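The Demau housing cooperative will open its new shared laundry room in April. The room is on the ground floor of the Zerard building, next to the bicycle storage, and it will serve 117 apartments. Until now, the residents of these apartments had to use the old laundry in the basement of the Bergmann house, on the other side of the courtyard.

The work took longer than planned. The water pipes under the floor were older than the drawings showed, and the company Jivaro, which did the plumbing, had to replace 66 meters of them. During this time the water in the building was turned off several mornings, and many residents complained that the notices came too late. The cooperative has said it will send the next notices by text message also.

The room will be open every day from 7 a.m. to 9 p.m. Residents can book a time on the cooperative's website or on the paper list beside the door. One booking is for two hours, and each household can have two bookings in a week. If you do not come in the first 20 minutes, another resident may take your time.

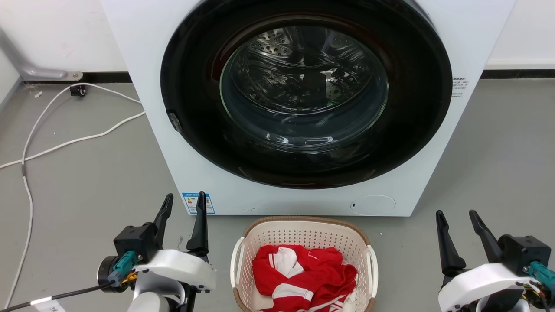

## Prices and keys

A wash will cost 150 points from the resident card, and the dryer is included in this price. A card with 465 points is given to every household at the start – enough for three washes. After that, the card can be filled at the office or online.

The old keys will not work in the new room. New keys can be picked up at the office in the afternoon, between 3 and 6 p.m., and residents should bring the old key with them. The basement laundry stays open until the end of April and will then become storage for strollers.

Questions about the booking list can be sent to the office by e-mail.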